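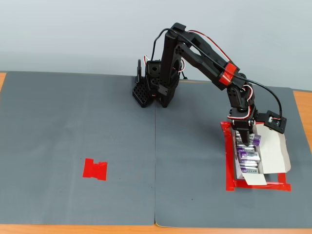 Galtelis Bench Arm, Kit 358

The Galtelis is a small tabletop arm for repetitive handling of light parts such as battery cells. It ships with a perforated base plate, a wrist camera and a gripper. Pick and place positions are marked on the bench with tape.

Reach and speed are set per job. Changeover takes 10 minutes – no programming required.

Staffing: at Harb's Dirkcombe site, one operator now tends two benches. Hand packing has moved to box supply, label checks and clearing jams. Arif Chin, shift lead, plans half a day of training per operator.

Maintenance: inspect servo wiring every 100 hours.

Order code: 1455. Spare grippers sold separately by Pullance.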